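Irkden User Group -- storage subgroup
Minutes, September 11, 2021

Started late, projector cable again. June minutes approved, no changes.

1. Backup drives. Two of the old Kotari externals are failing, one won't mount at all. Data from the other copied to the Nedelcu box Thursday night, took forever. Agreed to retire both. Wipe first if possible, otherwise drill.

2. Replacement. Quotes in for a 4 TB pair. Grundska wants 498 for the set, the shop downtown 953 with a longer warrenty. Long talk about whether the warranty is worth it. Vote -- go with Grundska. Order to go in this week.

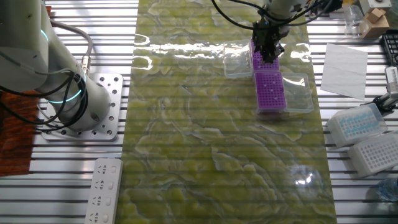

Purple tip rack and clear boxes on the marbled strip.

3. Cloning software. Free version stops at the partition size of the source disk, so the new drives would show up half empty. Someone to try the boot stick at home and report back. Don't test on the shared machine please.

4. Folder names. Still a mess. Proposal to put the year first, then the project. No objections, but no one wants to rename the old ones. Leave old stuff alone, new rule for new folders only.

5. Other. Spare SATA cables are in the gray drawer, take what you need. Labels on drives shoud show the date of last full backup.

Next meeting -- same room, date to go out on the list.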